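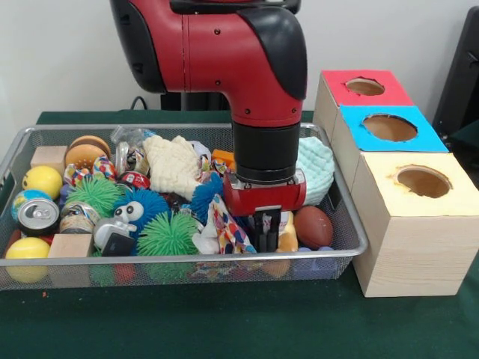
Photo: Clinivholm Institute

The Case for a Public Right to Repair Household Goods
By Ghislain Hiebert
January 13, 2021

Most households own more things than they can name. Kettles, lamps, radios, stuffed animals, scales and hand tools move from shelf to drawer to basket, and a good share of them no longer work as they should. The usual course is to replace them. It is the view of this author that local government should make the other course easier, and that the city of Naminley is well placed to begin.

The present arrangement treats a broken object as a matter for two parties only: the owner, who must decide whether to spend money on it, and the maker, who has little interest in seeing it mended. The public appears at the end, when the object is collected at the curb and the cost of hauling and burying it is charged to every taxpayer. A city that pays for disposal has a fair claim to be heard earlier. At present it has no means of being heard at all.

Two objections are commonly raised. The first is that people do not want old things repaired. The record in Broston suggests otherwise. When that town opened a repair counter in its main library in June, residents brought in 144 items in the first month, and the counter had to extend its hours. Many of the items had little resale value. A child's toy with a split seam is worth almost nothing on the open market, and it is often the one thing in the house that cannot be replaced to the satisfaction of its owner. Price is a poor guide to what people wish to keep.

The second objection is that public repair takes business from private shops. This deserves a serious answer, as the shops are few and their margins are thin. In the Pimentel district, where the author served on the licensing board, there were once 19 small repair businesses within walking distance of the market. There are now two. They were not driven out by any public service, for none existed. They closed when replacement parts became hard to obtain and when new goods fell in price below an hour of skilled labor. A library counter that handles simple work, and sends the rest to a licensed shop with a written referral, would bring those two businesses customers whom they do not now see.

What is proposed here is modest. The city should adopt an ordinance with three provisions. It should require that any appliance bought with public money be covered by a parts guarantee, so that schools and city offices stop discarding equipment for want of a hinge or a switch. It should permit branch libraries to lend hand tools on the same terms as books. And it should set aside a fund of 1000 dollars per branch each year for thread, glue, fuses, screws and similar supplies, with accounts published in the ordinary way.

The question of liability has been used to end this discussion before it starts. It should be settled in the ordinance itself. A resident who leaves an item at the counter would sign a short release, and work on gas fittings or household wiring would be excluded entirely. Broston uses a release of one page. The city attorney may prefer a longer one, but length should not be allowed to become an obstacle – a form that requires a lawyer to read will defeat the purpose of the service.

Training is the harder matter. Mending was once taught in the public schools and for the most part is no longer. The people who can rewire a lamp or replace the eye of a stuffed bear are, in many neighborhoods, past retirement age. Their knowledge is rarely written down, and a fair part of it resists being written down. The college should be invited to offer a short evening course in general repair, taught by such persons and paid at the normal rate for instructors. Asking skilled people to work without pay has been the weak point of similar efforts elsewhere, and Naminley should not repeat it.

The council will take up its solid waste budget next month. The draft contains a further increase for hauling and no line of any kind for repair. Members should ask that one be added before the draft goes to public hearing, and residents who share this view should write to their council office while the text can still be changed.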